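Wiping Down White Tables and Counters (Without Losing Your Whole Evening)

I have a thing for white surfaces, and I pay for it every single day. Coffee rings, pen marks, that gray smudge that shows up when you drag a pan across – white hides none of it! My friend Ánh Lò talked me into a much simpler routine back in April, and I've stuck with it ever since.

First, get everything you need onto the table before you start. For me it's a spray bottle, a squeeze bottle of dish soap and one decent sponge (I like the Plamis ones, they don't crumble). If I have to walk off to find something, I end up answering the phone or watering a plant and the soap dries into streaks. 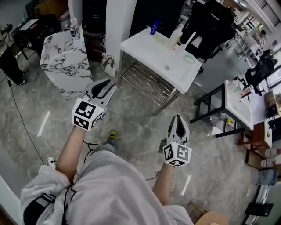

Then work from the far side toward yourself, spray a little, wipe, and flip the sponge when it starts looking sad. Round marks usually want a drop of soap left sitting for 2 minutes. Go in small circles with the soft side. I used the scratchy side on my old Kovwood table once and you could see the dull patch from the doorway, so please don't!

Marble patterns are sneaky, by the way. The veining hides crumbs and drips beautifully, so I run my palm over the counter after wiping and go back over anything that feels gritty. If it's real stone, keep vinegar and lemon well away from it and stick to mild soap and water.

Metal racks under the table get forgotten at my place for weeks at a time. Damp cloth, then a dry one right after, or you'll have water spots. And pick up any bags and loose cords off the floor before you mop – I've mopped around a power strip and it made me nervous the whole time. Unplug it and put it up on a chair first.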